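Salham Friday Group: questions people ask before their first visit

We are a small social and support group for trans and non-binary adults in Salham and the villages round it, and we've been going long enough that the same questions come up in nearly every first email. I've tried to answer them properly, so forgive me if I go on a bit. If yours isn't here, write in and ask for Sandrine.

Do I have to be "out" to come along?

Not at all. Plenty of people who come have told one friend, or their GP, or no one whatsoever. You don't have to dress any particular way, and you don't have to be planning anything medical. Some of us took years to decide what we wanted, and some are still deciding – that's perfectly all right.

What name should I give?

Whichever you'd like to try. Lots of people use the group to hear a new name spoken aloud for the first time, and if you change your mind next month we'll simply change with you. One of our regulars went through 3 before she found the one that stuck, and we got used to each of them in turn!

Will people ask me personal questions?

We ask everyone to steer clear of questions about bodies, surgery and old names unless the other person has brought it up first. It does make for a lot of chat about gardens and television, I'll admit, but the deeper conversations come along in their own time.

Can I bring somebody with me?

Yes, one partner, friend or family member is very welcome on your first visit. After that we ask guests to come only to the open evenings, so that members can talk freely.

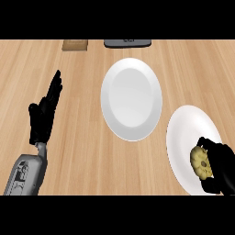

How do I start changing my name on everything?

Most people in England and Wales begin with a deed poll, and you can make an unenrolled one yourself without paying a solicitor. You'll need a witness who is over 18, isn't a relative and doesn't live with you, and we can nearly always find you one on the night. Sign several originals while you're at it, as some places won't take a photocopy. After that it's mostly a matter of patience and paper, and my advice is to get a small cardboard box and keep the whole lot in it: the deeds, the letters from the bank, the reply from the tax office, the scrap with the name of whoever you spoke to on the phone. Mine lives on top of the wardrobe and I still go to it now and then.

Which should I do first?

Your bank, your employer and your GP surgery are the usual starting points, and other places tend to follow more easily once those are done. Leave yourself a good gap before any trip abroad, so that your passport and your booking match.

Is the building easy to get into?

There's a ramp at the side and the door is wide enough for a wheelchair. The number 17 bus from Wolcombe stops at the end of the road. If walking in alone feels like too much, tell us beforehand and one of us will meet you at the stop. I sat on that wall myself for two buses before I dared go in, so I do understand.

What does it cost?

Nothing. There's a tin for tea and biscuits if you'd like to put something in.

Do you meet over Christmas?

We have one evening in December, with food, and then start again in the new year. Let us know if you're coming to that one so that we cook enough.

Sandrine Riviere, for the Friday Group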